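Femstead Site – Board Handling and Fixture Area
Periodic Inspection Checklist, with Comments
Date of inspection: 2 March 2024

1. Static control
Wrist strap point tested: Pass
Floor mat bonded to ground: Pass
Comment: Mat edge is lifting at the aisle side. Tape down before next shift.

2. Board handling
Boards held by edges only: Pass
Connector openings free of dust and flux: Pass
Boards stacked without separators: None found
Comment: Thin boards flex easily. Do not press on the connector end when seating a board in its slot. Any board dropped from bench height goes to the reject bin, even with no visible damage.

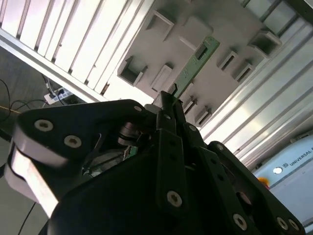

3. Trays and fixtures
Slots clear of debris: Pass
Raised features free of cracks or burrs: Pass
Tray clamped to bench: Action required
Comment: One clamp on the Lukamum bench does not hold under side load. Replace it – do not shim. Trays are due for a full check every 1,000 insertions; the log stands at almost 300 since the last one.

4. Fasteners and pinch points
Exposed screws tight: Pass
Pinch point label legible: Action required
Comment: Label is worn. Order the large size from Astulix.

5. Access and housekeeping
Emergency stop within reach: Pass
Walkway clear: Pass
Comment: Empty cartons from the Pangilinan delivery were moved to the recycling cage during the inspection.

Open items: 3 (mat edge, bench clamp, label)
Next full inspection: August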